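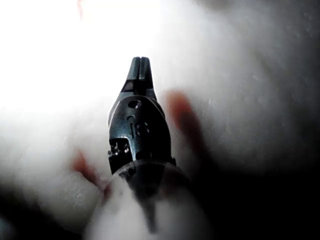 Minutes No. 149, Page 2

Skevulthorpe Residents' Association
Minutes of the general meeting held 24 Jul 2018, Nirero Hall

The chair opened the meeting at 7 p.m. Minutes of the last meeting were read and approved with one correction: the bus shelter mentioned in item 4 is on Biva Lane, at the corner by the pump.

1. Footpath by the creek

The county has replied to our letter. They will regrade the lower stretch but will not pay for gravel. Nedelcu Landscaping has quoted $700 for gravel, delivered and spread. A member asked if the price covered the steps at the north end. It does not. Motion to accept the quote, seconded and carried, 2 opposed.

2. Parking at the hall

Complaints again about cars left across the side gate on market mornings. The secretary will ask the town for a painted line. Until then a sign will go up - the old one is still in the shed and needs a new post.

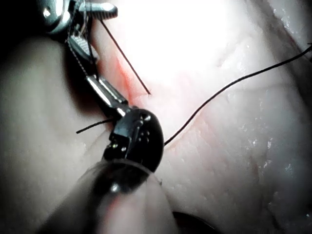 3. Summer picnic

Moved to the field behind the hall, as the school lot is being repaved. Roughly 20 tables are needed and the church will lend what it has. Anyone with a folding table should put their name on the sheet by the door. No glass bottles this year. The band has not confirmed.

4. Streetlights

Two lamps are still out on Biva Lane. Both were reported in February and again last month. The secretary will call the power company and report back.

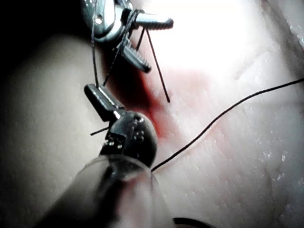
Suture thread at the jaws of a metal grasper.

5. Other business

The hall key was not returned after the last rental. Whoever has it is asked to drop it in the mail slot. The question of raising the rental fee was held over - several members wanted to see the heating bills first.

Meeting closed at 8:35 p.m.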